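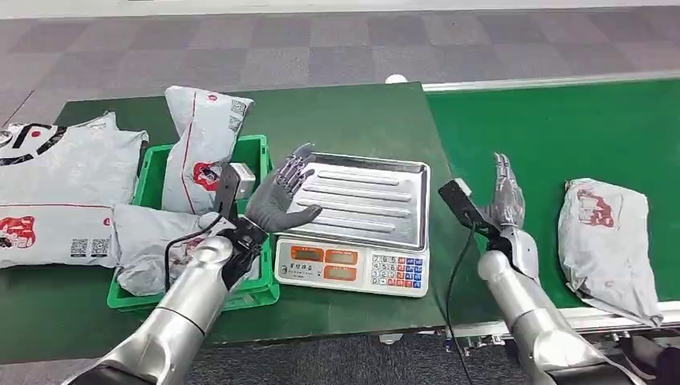

Mailing a jar of pickled plums to your daughter shouldn't cost more than the plums did, Isamu Sugawara told the people ahead of him and behind him in line at the Grolik Street parcel counter, and by the time he reached the window most of them were nodding along.

News > Vatum > Shops and Services

Small parcels to get cheaper at Grolik Street
By Tetsuya Katayama
June
11 shares | 3 comments

He will have his wish before the summer is out. Brikar, the parcel company that has run the counter at the back of Murakami Hardware for longer than many of its younger customers have been alive, is bringing in a new lowest price band for small packages, and anything that comes in under 800 grams, box and tape and all, will go for less than it does today.

Up to now the lightest band has stopped so low that you could fill it with a paperback and a birthday card and not much else. If you have ever stood at that counter peeling the second layer of brown paper off a gift while a line of patient neighbors looked at their shoes, you will know the feeling. (I have done it with a pair of slippers, and the slippers still went over.)

The company says the change grew out of the letters and comment slips customers have been leaving in the wooden box by the door, quite a few of them about jam. People in Vatum do love to send food. There are the plums, of course, and the seed cake that gets mailed to grandchildren every fall when school starts, and the little bags of dried mushrooms that seem to travel all over the country from the streets up behind the old station. Most of it lands just over the present limit, and senders have been paying the next price up for the sake of a lid or a bit of extra padding.

The rest of the price list stays where it is. Heavy boxes cost what they did, and so do long, awkward things like curtain rods and fishing poles. Brikar did look at dropping the charge for odd shapes as well, but decided to leave that for another year, which will be a disappointment to anyone who mails lampshades.

There is some news about the hours, too. The counter will stay open until 7 p.m. on two evenings a week through the summer, a welcome change for people who work out at the edge of town and have had to ask a neighbor or a cousin to carry their packages in for them. The evenings haven't been picked yet. A notice will go up in the hardware store window once they are, next to the one about the key cutting, and the store itself will stay open for the same stretch, so you can get your mailing done and buy a hinge on the same trip.

Customers who like to pack at home are welcome to weigh their parcels on a kitchen scale first, though the reading at the counter is the one that sets the price. Brikar suggests leaving a little room for the label and tape. The staff will also go on handing out used boxes for free, as they always have, from the stack beside the paint shelves, and they would be very glad of more small ones if you have any at home taking up space in a closet.

Sugawara, for his part, went ahead and mailed his jar at the old price. His daughter's birthday wouldn't wait, he said, and he had already written the card. He does plan to be back with a second jar when the new prices start, and he was kind enough to give me his recipe, which calls for a good deal more salt than I would have guessed and a lot of patience in the shade.

The new price list will be at the counter by the end of the month, and paper copies can be picked up at the hardware register. Comment slips are still welcome in the box by the door.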